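Notes for Saturday, the "What happens to the bench" talk
Thirty-minute slot, leave time at the end. Drink water first.

SLIDE 1 - title
Say hi, thank them for coming in on a Saturday. Name of the plant (Jinddale), name of the firm (Stevon), how long I've been there. Skip the life story, the last crowd got the life story and I ran out of time for the part they came for.

Ask for hands: who works on a floor now? Who used to? Who is planning to put something automated on one? If it's mostly the third group, spend longer on slides 5 and 6. If it's mostly the first, spend longer on 4.

SLIDE 2 - what we did before
So the job is racking. Small metal parts come off a line, they get looked at, they go into a little wooden rack, the rack goes to the next room. I did it for years and I could do it while planning dinner. Pick up, look, turn, set down. When the rack's full you slide it along and get another one.

There were 13 of us on it across two shifts. A good day was 700 parts through one bench and on a really good day somebody would get near 1,000 and be insufferable about it at lunch. (Pause, the people who've done this kind of work laugh here. If they don't laugh, keep going.)

I want to say plainly that it was a dull job and that I liked it. Both of those. A lot of the writing about automation assumes that if a job is boring then the person doing it must be dying to get out. Some of us were. I had my radio and my spot by the window and I knew everyone's kids' names.

What the job did to my wrists is another matter. Mention the wrists. Two of my friends from that bench had braces on by the end and we all kind of treated it as normal, like bad parking.

SLIDE 3 - Amano
Amano is what we call the project. It's the name on all the paperwork and it has become a verb, so if your bench gets switched over you've been Amano'd.

How we heard: a meeting in January, six in the morning, between shifts so they could get both in one room. Half of us still had coats on. The slides were very nice. The word "journey" was used. Then somebody asked if there would be layoffs and the answer took four minutes, and you can imagine how a four-minute answer to that went down with people who had been up all night.

The real answer, once we got it in writing two weeks later, was no layoffs, but no replacing people who left either. If they had opened with that sentence we'd have had a much better winter. If you manage people and you take one thing home from me, please open with the sentence.

Then go to the picture and let them look for a second before talking.

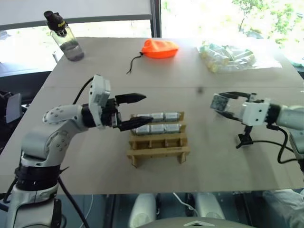 Racking with an arm on each side, wooden rack in the middle.

Talk about the rack! I love that the rack is still wood. Everybody expected that when the arms came there would be some fancy tray to go with them, and what there is instead is a slatted wooden thing on little feet, sitting on a table.

People ask me if it's like the movies. It's two arms and a table. The first time I stood next to one I was mostly struck by how much it has to think about things I never thought about in my life. How wide to open. Where the edge of the slot is. My hand knew where the slot was the way your foot knows the bottom stair. Trying to put that into words for someone who's writing the task up is hard, and I mean properly hard, I went home tired in a way I never did from racking.

(Story: the day I spent a whole morning being asked "but how do you know it's in?" and all I could come up with was "it feels in." There's a sort of give, and then there isn't. It took till lunch to get from "it feels in" to something they could use. Don't rush this one, it's the best story in the talk.)

SLIDE 4 - what the job is now
OK so what do I do all day. My title changed to station lead, which came with a raise that I'd call fine. Go through a normal shift:

- Set out the work. Parts where they should be, rack where it should be. You'd be surprised how much of the day is this.
- Watch. Not stare, you can't stare for eight hours. You get a feel for the rhythm and you look up when the rhythm's wrong.
- Step in when something's gone sideways. A part on its side, a part half in the slot, a rack that got nudged.
- Write down what happened. This goes into Keder, the logging system.

Keder deserves its own minute. When it came in, there was one box for "reason for stop" and it had a dropdown, and none of the things in the dropdown were things that happened to us. So everyone picked "other." For weeks the reports said that the main cause of stops at Jinddale was other. Now there's a place to type, and people type real things, and somebody reads them. I know somebody reads them because I once wrote a complaint about the chairs in there and we got chairs.

The change I'd point to if you made me pick is where my attention goes. Before, my hands were busy and my head was free. Now my hands are free and my head is busy. That sounds like a promotion and on paper it is one. But I used to go home with my whole brain left over for my family, and for the first few months as station lead I had nothing left at all. I'd sit in the car. It has gotten better, partly practice and partly the shift pattern (slide 6).

And the talking. When you work elbow to elbow you talk all day long. The benches are further apart now. You're one person per station, and you can't really chat across the floor. We started eating together on purpose, which sounds small and has done more for me than any of the training days.

SLIDE 5 - how far along it is
I want to be straight with people here. There's a version of this talk, and I've sat through it, where the machine takes over on day one and everybody claps. Ours came in a bit at a time. There were weeks where a person next to it would have lapped it and gone for coffee. There were also stretches where I'd look up and realize I hadn't stepped in for a good while, and I felt proud, and then a little strange about being proud.

Second picture goes up now. Point at the last row, one slot still open.
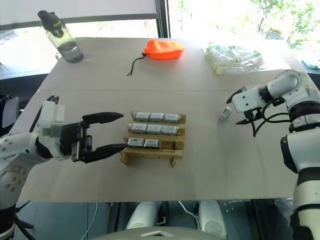
One of the replies I got when I sent an early version of these notes around went like this: I don't miss the racking, I miss being good at something. I was the fastest on second shift and everybody knew it. Now I'm the person who presses resume, and you can't be the best at pressing resume.

I read that out every time and I leave a gap after it. I don't have an answer. What I've noticed is that there is such a thing as being good at the new job, it just doesn't show. Some people can tell you what's about to go wrong by the sound. Some people's notes in Keder are so clear that the next shift never has to ask them a thing. But there's no number on the whiteboard for that, and we all grew up on the number on the whiteboard. So my suggestion, and I've made it to Stevon more than once, is find some way to say it out loud when somebody's good at this. They've started doing it at shift handover. It's a bit stiff. I'd still take it.

SLIDE 6 - things I'd ask for, if you're about to get Amano'd
Read these off the slide, add as you go.

Ask for the staffing answer in writing, early.

Ask who is going to be in the room when the task gets written up. It should be someone who's done the job. At our place the first write-up was done from a manual and it had steps in the wrong order, and it had been in the wrong order in the manual for as long as I'd worked there and none of us ever noticed as we never opened it.

Ask about breaks. We kept our old break times for the first stretch and they were all wrong. Watching is tiring in a different spot than lifting is. We now swap between stations and setup work through the shift, and that's when I stopped sitting in the car.

Ask to be able to stop it. I mean really stop it, with no call to anybody and no form first. We had that from the start and I think it's the reason the floor came around as fast as it did. People will put up with a lot next to a machine they can stop.

Ask for pay to be talked about at the same time as the new duties. We did the duties first. Don't do the duties first.

If somebody from a management side pushes back on any of these, be nice. They came on a Saturday too.

SLIDE 7 - wrists
Short one. I haven't worn a brace since the switch. I put this near the end so people remember that I'm not standing up there to complain. I sleep better. I can open jars. My friend who left before it came in asked me if I'd go back to the old bench, and I said for a day, with the old crew and the radio, sure. For a year, no.

SLIDE 8 - questions
Likely ones:
Is it faster? Depends on the day and the part, and I'm not the one with the spreadsheet.
Did anyone quit over it? Yes. Say so, and don't guess at their reasons.
Would I let my kid do this job? I'd want them to do it long enough to get good and then make up their own mind.
Can you come talk at our place? Yes please, afternoons are best, I'm on earlies.

Remember to leave the sign-up sheet by the door. Last time it went home in my bag.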